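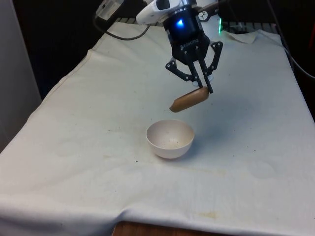

Unit 4: Bread at Home, Long Doughs and Short Ones

Welcome back, everybody, and thank you for the lovely loaves you brought along last time (I went home with far too many heels in my bag and ate every one of them with butter). Tonight we get to the part of the course I look forward to most, the slow rise in the refrigerator, and I'll try not to run on too long about it before we get our hands in the bowl.

Why bother with a cold rise?

Yeast slows down a great deal in the cold, but it doesn't stop. The dough keeps working away quietly overnight, and while it does, it builds up the mild sourness and the nutty smell that you can't get out of a dough that was mixed and baked in one afternoon. It also gets easier to handle! If you fought with a sticky dough in Unit 3, you'll find that the same dough straight from the refrigerator is much better behaved.

The Moma dough

This is our house dough, and we'll come back to it in Units 5 and 6, so please keep this sheet.

Bread flour, 273 grams
Water, cool from the tap, 131 grams
Plain yogurt, 57 grams
Salt, 1 level teaspoon
Instant yeast, 2 good pinches

Stir everything together until there's no dry flour left, cover it, and go do something else for half an hour. Then fold the dough over on itself a few times, cover it again, and put it in the refrigerator until the next evening. I usually mix mine at 9 p.m., once the kitchen is quiet.

Shaping small rolls

Divide the cold dough into six pieces. Flatten each one gently, roll it up like a little rug, and pinch the seam shut. Let the rolls sit seam side down under a towel until they look puffy and a fingertip leaves a dent that fills in slowly. In January my kitchen takes nearly two hours over this, so do go by the dough and leave the clock alone.

Bake at 425 degrees until they're well browned. Most of us take bread out too early, me included, for years.
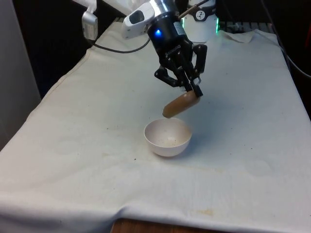
Fig. 4.1. Brown roll shape and small white bowl, white tablecloth.

For next time

Make the Moma dough twice, once with the overnight rest and once without, and taste them side by side. Write down what you notice about the smell, the crust and the chew. Then read the Ginell pages in your packet, on rye. We'll start the Zoëga loaf, so bring a loaf pan if you have one, and a jar with a lid for the starter.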